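Draltovmont health shop: where we've got to, 10th February

Hello Nisreen, and thanks for being so patient while I got the numbers out of the old till!

The short version is that we're still open and we're a bit ahead of where I told you we'd be. Of the 4000 you gave us we've spent 2924, nearly all of it on the roof over the back room and the new front door (which shuts by itself now, a small miracle). The rest is set aside for the sign, and Rutilio Sandoval is still waiting on the painter for a price.

The evening talks have been the nicest surprise. We've held 8 so far and I'd promised you 12 by June, so we should make it easily. Natalia Barrera's one on sleep was packed, people sitting on the stairs, and she's agreed to do it again for the Zavala side of town.

The home delivery round is slower. Mikkel had to give up the Arnska villages when the van failed its test, and I don't want to promise them anything until we've got it back. I'm cross about that one, if I'm truthful.

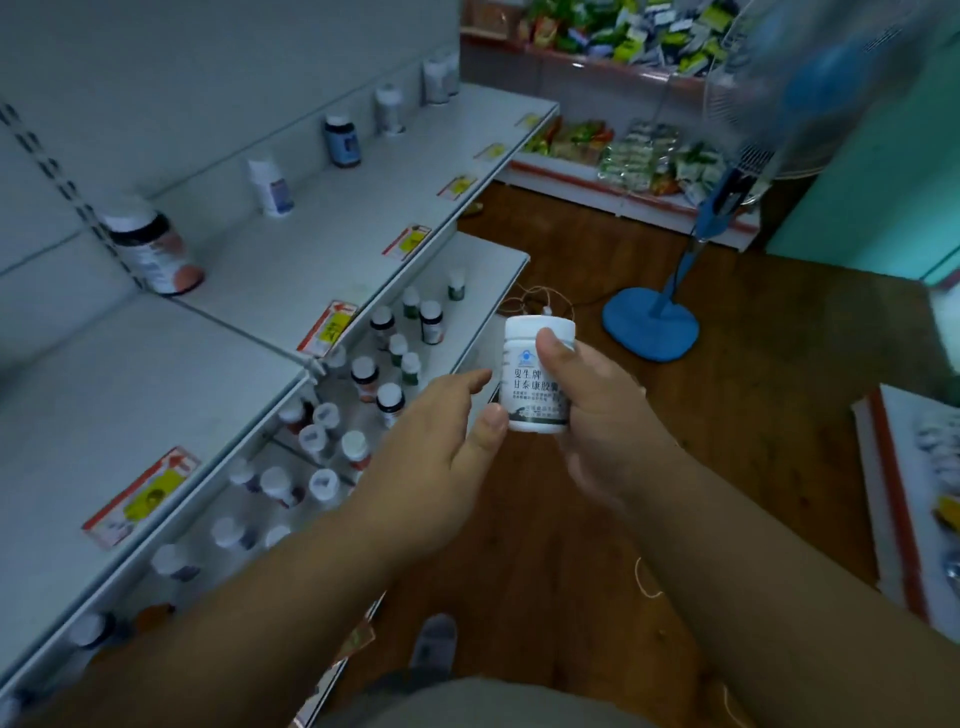
Opening hours are the other thing I wanted to run past you. We've been staying open later twice a week and the takings barely cover the heating, so I'd like to drop one of the late nights and put the wages towards the van. Could you let me know if that's allowed under the grant?

Guadalupe Huerta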